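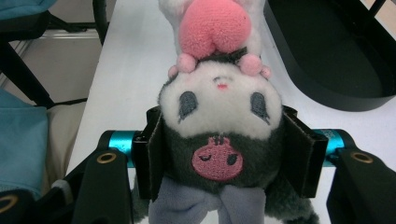
**Clustering trips into regions: how do you pick the number?**

**dbaran_maps**
I have a year of bike share trips for Lukitow, 2,411 origin-destination pairs after cleaning. I ran modularity clustering and got 16 regions. Changed the resolution a little and got 28. Both maps look fine to me. Which one do I show people?

**rezende_d**
Neither until you've checked stability. Run it 80 times with different seeds and see which borders stay put. Draw the solid ones dark and the shaky ones light.

**oldcounty**
Disagree. A planner wants one map. If you hand over a fuzzy one they'll go back to zip codes.

**rezende_d**
Then they're using a line that isn't in the data. The river is a real edge. The one through Ondatitz probably moves every run.

**dbaran_maps**
Just tried it. River holds every time. Ondatitz splits in two on more than half the runs — usually along Papadakis Avenue, but not always.

**tractor_tract**
Are you keeping round trips? People who start and end at the same dock will pull that dock into its own cluster. I dropped them for Zilness and lost three tiny regions.

**dbaran_maps**
I left them in. Will rerun.

**oldcounty**
I'd keep them. A loop ride is still a trip.

**tractor_tract**
Sure, but it doesn't connect two places, and connections are what you're clustering.

**dbaran_maps**
Without loops the first setting gives 14 and the borders barely change otherwise. Going with that one, light lines in Ondatitz. Code is Barbara Baran's old script with the seed loop added, I'll post it tonight.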